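Questions I Get Asked a Lot

I cut hair at Skaltine, the two-chair salon I opened in September after years of renting a station in somebody else's place. The phone rings while my hands are full of foils, so I finally typed all this up. If your question isn't on the list, text me and I'll get to it between clients.

Do you take walk-ins?

Sometimes! If I've got a gap or somebody cancels, sure, come on in. Mornings are your best shot. After 3 p.m. it gets packed with school kids and people sneaking out of work early, and I'd hate for you to sit there for an hour staring at the back of my head. Bangs trims are the exception, I can nearly always squeeze those in.

Who else works there?

Evie Hartley has the second chair. She does most of the curly cuts and pretty much all the kids, and she's a lot more patient than I am. You can book with either of us. If you've been seeing me and want to try Evie (or the other way around), just do it, we don't keep score and you won't hurt any feelings.

How do I book?

Text, call, or stop by. I don't have online booking yet. I tried one of those apps for a while and it kept putting full color appointments into half-hour slots, so I went back to a paper book. Tell me what you want done, how long your hair is now, and if there's old color in it. That last one matters a lot. Box dye counts, even if it was ages ago and you think it all washed out.

What if I need to cancel?

Let me know the day before if you can. Stuff happens, kids throw up, cars don't start, I get it. I don't charge for the first missed appointment. After the second one I'll ask for a deposit before I write you in again.

I'm running late, should I still come?

Call me first. Ten minutes is fine for a cut. For color it depends who's after you, and I might have to skip the blow-dry.

How much is a haircut?

Prices are on the board by the door and I go by time, so short hair costs less than long hair no matter who it's growing on. For color I'd want to see you in person before I give you a number. I've quoted over the phone before and then met a head of hair twice as thick as the one I'd pictured, and that's not a fun conversation for either of us. Consultations are free and take fifteen minutes.

Do I need to wash my hair before I come in?

For a cut, it doesn't matter, I'm going to wash it anyway. For color, please come with it dry and not loaded up with dry shampoo or hairspray. If you've got curls and you're seeing Evie, wear them down and the way you normally would — no ponytail, no clips — so she can see what they do.

Can I bring a picture?

Please do. Bring a few, and bring one of something you hate too. "Not too short" means something different to every single person who sits down, and a picture clears it up fast.

What about tips?

Never expected, always appreciated. Cash is easiest.
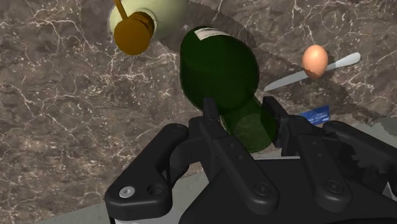
Do you do wedding hair?

I do, for small parties. Me plus Evie can handle a bride and a few others in one morning, and past that I start sending people elsewhere. I need a trial run a few weeks ahead, and bring your veil or headpiece to it, please. I can come to you if you're in town. I've done updos in a church basement and once in the back of a parked camper, so I'm not picky about the space as long as there's an outlet and a chair.

My kid is scared of haircuts. Any advice?

Ask for Evie and ask for first thing in the morning, when it's quiet. We can skip the clippers and use scissors only, and your kid can sit on your lap the whole time. If we only get half a haircut done, come back another day and we'll finish it, no extra charge.

What if I don't like it when I get home?

Call me within a week and I'll fix it free. I really mean that. I'd much rather hear it from you than have you go around hating your bangs. A lot of the time it's one heavy spot that didn't show until you styled it yourself.

Do you sell gift cards?

Yep, any amount, paper ones only. Don't lose it, I can't look them up.

Where do I park?

There's a lot behind the building. Ignore the meters out front unless you like tickets. The back door sticks, so give it a good pull.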